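Brolus 13 on older hardware

Jan 27, 2018

I moved the last of my machines to Brolus 13 this week, a desktop I put together in September from second-hand parts. The installer refused it at first. The release notes ask for a processor with hardware virtualisation, and mine has it, but the board ships with the option switched off. It sits two menus down in the firmware settings, under a heading about power.

With that changed, the upgrade ran to the end. Idle memory use is 167 MB lower than on the previous release, measured after a cold start with no session restored. Start-up takes roughly 61 seconds, most of it spent waiting for the network service.

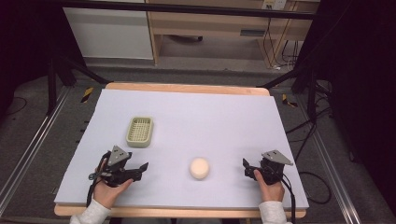 A reader on the Hunton list wrote that the wait is a default timeout, and that setting the service to start on demand removes it without breaking file shares. I tried this on the desktop. The shares mount on first access, with a short pause. I have left the laptop alone, as it keeps a permanent link to the backup box and I want that up before login.

Two faults remain. The Cabrera graphics driver drops to its fallback mode after sleep, and the only cure I have found is to log out and in again. The package tool also lists 109 updates that are already installed. Clearing its cache fixes the list until the next check.

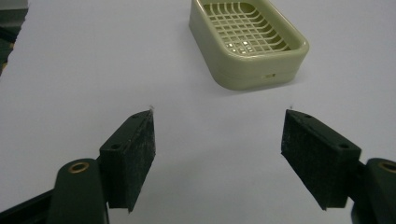 Green soap dish on a pale tabletop.

The laptop is still on the old Vanumano wireless module, which loads with a warning about an unsigned file. Speed is unchanged. I will test the newer module when it reaches the stable branch.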